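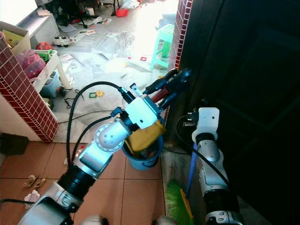 Sep 8, 2019
By Margarida Peixoto

Progress report to the Carnness fund: two-arm floor cleaning at the Zorninville playroom site

Purpose and period

This report covers the work since the last report in May. The project, Protska, tests whether a two-arm robot using ordinary hand tools can take over part of the end-of-session floor cleaning at the Zorninville playroom, and what that does to the jobs of the cleaners employed there by Serrano. The first reporting period dealt with installation and safety clearance. The second dealt with daily use, and most of what follows concerns the people on the shift.

The scope has not changed. The robot sweeps litter and dust, carries it to a bucket and empties the pan. Washing, disinfecting, sorting toys and moving furniture stay with the staff.

Work completed

The robot ran 121 sweep cycles on site. A cycle starts with both tools in the grippers and ends when the pan has been emptied and both arms are back at rest. Of these, 106 were completed. A person had to step in during 23 cycles, and in some of those the cycle was resumed and completed afterward. The most frequent causes, in order, were a slipping grip on the broom handle, a pan that tilted on its way to the bucket, and paper lying flat on the tiles that the bristles passed over.

Total recorded operating time in the period was roughly 1,000 minutes. This excludes charging, tool changes and time spent waiting for the room to be cleared.

The grip problem was partly solved in the second half of the period by adding a clamp bracket at the gripper. Slips fell after that, but the bracket makes it slower to take the tool out by hand, and the cleaners have asked for a version that opens without a key. A drawing has been sent out for pricing.

Tools and handling

Commercial household tools were kept throughout. A purpose-made sweeping head would clean faster, but it would leave the cleaners with equipment they could not use themselves on a day when the robot is down.
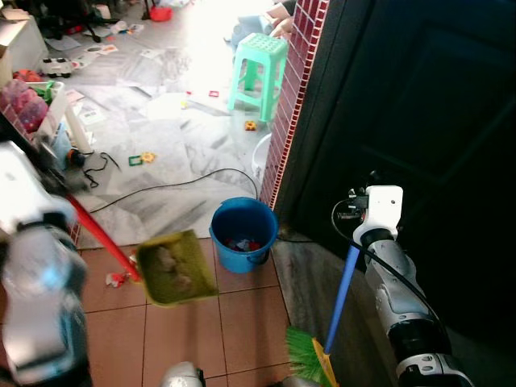 Transfer from pan to bucket remains the slowest part of the cycle. The arms move one after the other at this stage, and speed is limited by the need to keep the load level. With a pile of gray-brown dust on the olive-green pan, held off the floor by its long red handle, even a small wrist correction can send material over the lip. The blue bucket is set on the terracotta tiles directly in front of the robot so that the pan has a short distance to travel, and the broom is kept low on the other side while the left arm does the lifting. Earlier in the period the bucket was placed wherever it was convenient, and the planning software spent too long searching for a path. A fixed bucket position is now part of the setup sheet.

The sheet was written by the cleaners. The first version, written by the project team, ran to several pages and was not used. The current one fits on one side of a card and covers bucket, tools, door and cables.

Effect on the shift

Before the project, the two cleaners on the closing shift divided the site by area. One took the playroom and entrance, the other took the kitchen and washrooms. Sweeping came last, when both were tired, and was the task most often reported as painful for the back and wrists. With the robot in use, the division is by task. One cleaner clears and sorts the playroom floor, starts the robot at the entrance and stays within reach of it. The other works as before.

Three effects have been recorded from shift notes and from talks held with each cleaner separately.

First, bending has gone down for sweeping and up for sorting. The robot does not tell a toy from litter well enough to be trusted with either, so small pieces have to be picked up before a cycle starts. Cleaners used to push toys aside with the broom and deal with them once, at the end. One of them now keeps a low stool in the room and sorts sitting down. We did not plan for this and have added a proper sorting seat to the equipment request.

Second, the closing shift has not become shorter. Both cleaners leave at the same time as before. The time freed by sweeping is taken up by setup, by watching the robot, and by work that used to be skipped, mainly the lower shelves. Serrano regards the shelf work as a gain. For the purposes of this report we record it as a change in workload, with no saving claimed.

Third, attention is divided. A cleaner who is sorting on the floor while the arms are moving at the entrance has to keep track of both. No contact between robot and staff occurred in the period. All the same, both cleaners said they looked up more often than they would like, and one said the sound of the joints was useful as it told her which arm was moving. We have put off a planned change to quieter drives until this has been looked at.

Conditions at the entrance

Doorway work produced more interruptions than open floor. Several things meet there: a change of floor material, the door itself, strong daylight from the inner room and the brick-pattern pillars. The head camera copes with the light in most positions. The wrist cameras do not, and when an arm is lowered beside the door much of the view can be taken up by a dark surface with no detail on it, next to floor that is washed out by the sun.

The practical measures taken so far are listed here in the order they were introduced.

1. The door is opened fully and its position checked before a cycle begins.

2. Wrist views are ignored by the planner when most of the view is too dark to measure. The cycle continues on the head camera at reduced speed.

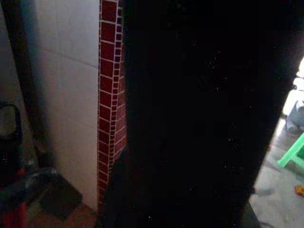 3. Cables on the inner floor are moved before sweeping. This is still done by hand and is the step most often missed, as the notes show. Fixed cable covers have been ordered for the inner room.

4. The area to be swept ends at the tiled floor. Sweeping across the change of floor was tried and stopped, since fine dust collected at the joint and had to be removed by a cleaner afterward.

The fourth measure is a real limit on the result. The playroom floor proper, which makes up the larger part of the cleaning work, is outside the area the robot now covers. We intend to bring it back in stages during the next period, starting with the strip nearest the door.

Training and roles

Both cleaners on the closing shift can start, pause and stop the robot and can remove the tools. One can also restart a cycle from the point where it stopped. Training was given on site and in paid hours, as agreed. The morning staff have been shown only the stop control. They have asked for more, and we support this, because faults left over from the evening are found by them.

Pay grades have not been changed. The cleaners consider that supervising the robot is a new duty. Serrano's position is that it replaces an old one. The question was open at the time of writing and is outside the project's authority, but it affects whether people are willing to take the training, and the fund should be aware of it.

Supervision was the main subject of the last site review, where the draft of this section was read out and comments were taken. 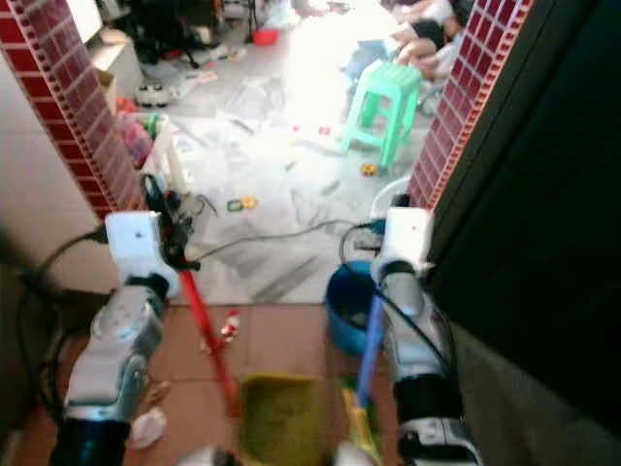
Ilídio Gouveia objected to the word "supervising" in the draft. In his view the cleaner is doing two jobs at once, and a report that calls one of them supervision makes it sound like standing still. He asked that the notes record separately the minutes in which a person is only watching and the minutes in which a person is watching while doing something else. He added that he would sooner have the robot work slowly with the room empty than quickly with somebody in it.

The request has been accepted. The shift note form now has two columns for this, and the figures will be given in the next report. Running the robot with the room empty is a larger change. It would need remote stop, a closed entrance and a decision on who answers when a cycle fails after the shift has gone home. Serrano has agreed to a short trial on the entrance tiles only, with one cleaner in the building but not in the room.

Budget and schedule

Spending is within plan. The clamp bracket, the cable covers and the sorting seat can be met from the line for small equipment. Money set aside for quieter drives is unspent, and we ask to carry it over.

The schedule has slipped in one place. Sweeping of the inner floor was due to be in regular use by now and has not started. The remaining tasks are on time.

Next period

Work will cover the keyless bracket, the strip of inner floor next to the doorway, stop and restart training for the morning staff, and the trial with the room empty. A decision on the drives will follow the talks with the cleaners on sound. The next report will include the revised shift notes in full as an annex.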